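Jun 18, 2022
Vendari hand-held gripper kit, loan unit, second session

Kit is the two-gripper set with the harness. Jamshid Taheri wore it, I logged. Loan runs until August, then we either buy or send it back. Whitlock's quote is still the only one we have in writing.

Firmware updated before we began. Left gripper lost pairing once at startup and came back after a power cycle. Battery at 40 percent when we stopped.

Task was small pickups near the table edge. Stayed with the red piece so the numbers can be set against the first session.

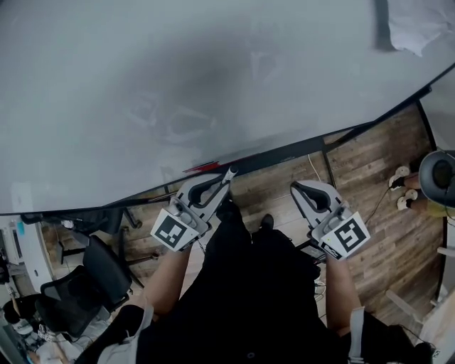
Both grippers at the table edge, red piece by the trim.

Tracking: 816 poses logged in the longest take, 9 dropped, all with one wrist turned far in so the marker faced the floor. Vendari's manual says to keep the markers toward the camera and leaves it there. Would like an actual angle from them.

Straps sit fine on Jamshid. He wants more travel in the trigger, says the last bit of closing is hard to feel. I had the same complaint about the Brimero set.
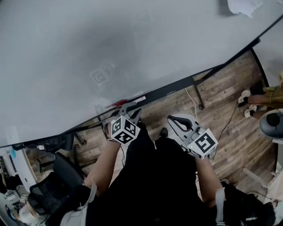 Left gripper pointed at the red piece, right one held open.

Export to Fumano format works but is slow, and the left and right files come out with different time zeros. Fixed by hand for now. Sent support a note with the log attached.

Price for the second harness is 700, not in the quote. Ask Whitlock if it can be bundled.

To do: repeat with gloves, try the long cable, rerun export on the first session's takes.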